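Kurkham Shareholders' Club
Minutes of the monthly meeting, July 2022
Held in the upstairs room at Dangate library

Present: Tshepo Moodley (chair), Marietjie Mthembu (minutes) and 24 members. Apologies were received from five members.

1. Minutes of the May meeting
Agreed, with one correction. Item 4 should have said that the club holds 171 shares in Grollix, not 117. There was no June meeting.

2. Matters arising
The broker has replied about the late dividend. It was paid into the old account and has now been moved. The old account will be closed once the July statement arrives.
A member asked again if the club could vote its Grollix shares by post. Marietjie has the forms.

3. Daza: change at the top
Tshepo reported on the Daza annual meeting, which he watched online. The founder is to give up the post of chief executive in the autumn but will stay on as chairman. Members were divided on this. Several felt that a founder who stays on the board makes life hard for whoever comes next. Others pointed out that he still owns the largest block of shares and would have a say whatever his title.
The company said it would spend more on home robots and less on its delivery business. Tshepo said the talk had been long on promises and short on dates. No sales target was given for the robots. A question about staff leaving the software team was not answered.
It was proposed that the club sell half its Daza holding. The vote was nine for and 14 against, with three not voting. The holding stays as it is and will be looked at again after the half-year results. 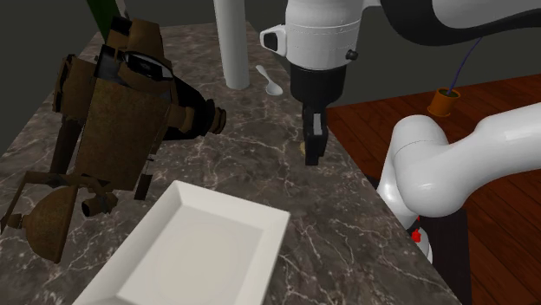 4. Grollix
Marietjie had read the annual report. Profit was down on last year and the company blames the price of parts. The chief executive's bonus was cut, but his basic pay went up. She will write to the company asking how the pay figure was set and will bring the reply to the next meeting.

5. Accounts
Balance at the bank: £3,202. Subscriptions received since May: £1,925. Two members have still to pay and will be sent a reminder. The room hire has been paid up to December.

6. Any other business
The projector lead is missing. Would whoever has it please return it to the library desk.
A member offered to give a short talk on reading a cash flow statement. Accepted for the next meeting.

The meeting closed at 9.10 pm.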